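Altosis bench notebook, shared copy
Dec 8, 2020
Subject: handling rules for hand-held grippers, second pass

I meant to write this up weeks ago and kept putting it off, so please forgive the length (and the handwriting, if you are reading the paper copy). The rule sheet we have been working from dates back to May, when the only thing anybody picked up was foam blocks, and it shows its age. It says "grip firmly" in one place and "do not over-grip" in another, and leaves you to sort it out for yourself. I have been going through it line by line with a pencil and a large mug of tea, and what follows is where I have gotten to.
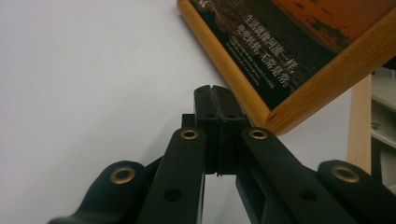

Rule 1 used to be a single line telling you to check the tool before use, and I would like it to say what checking means. Close the jaws all the way and look at them from behind before you go near an object. The two pads should meet along one straight seam, top to bottom, and if the seam leans you stop and reseat the pads. Look at the brass eyelets in the linkage while you are there, left side against right, and work the arms gently by hand to feel for slop at the pivots. A framed sign is a good thing to practice approaching, too, and I like to see people come up to the corner of the wood with the jaws closed and stop short of it, as a sort of warm-up for the wrist. I would put 10 slow open-and-close strokes into the rule as well, since the stiffness I worry about tends to show itself early.

Rule 2 is about where the pads are allowed to go. The old wording was "avoid fragile areas", and I have had more arguments over those three words than over the rest of the sheet together! My proposed wording: grip on the body or the border of the object, keep off moving parts, and if one pad has to rest on a face, use the lightest hold that keeps the thing from slipping. The guidance sheet we wrote for the Katero job already says much the same, so we would at least be agreeing with ourselves.
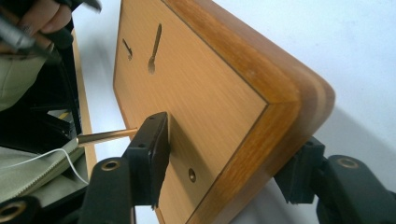 How long may an object be held off its support before it has to be set down?
Set it down by 20 seconds, sooner if the wrist begins to tire, and take a fresh grip before lifting again.

I know a few of you would like that number to be longer. I tried it both ways on myself and my wrist voted for the shorter one - we can look at it again after the next batch.

Rule 3, cables. Route them back over the hand and along the forearm, never across the space between the jaws. Leave enough slack that you can turn your wrist fully both ways without feeling a tug, and check it sitting down, in the position you will really be working in. The Brister notes suggest clipping the cable at the sleeve. I am lukewarm on that (a clip is one more thing to catch), but I have left it in as optional.

Rule 4 is the two-handed one, and it is new. One hand leads and the other follows, and you decide which before you start. The following gripper stays open and clear until the leading one has settled on the part. Keep the work over the table the whole time, on the near half if you can, so your elbows stay low and a dropped part has only a short way to fall.
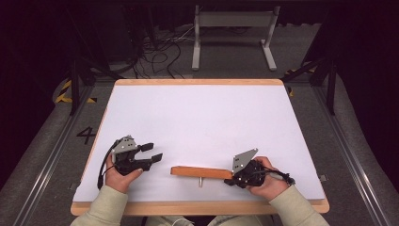 Two-handed work on the long block, left gripper open.

Still to settle: whether the pad check gets its own box on the sign-off form, and whether the Rathnayake fixtures need a separate rule or just a note under Rule 2. I lean toward the note. The draft is at 43 lines now, which is longer than I wanted, and I would dearly love to get it onto 2 pages with type large enough to read from a chair. If you have a pencil and an opinion, the margins of the copy by the bench are all yours. Initial your comments, please, so I know whom to bring tea when I come over to argue.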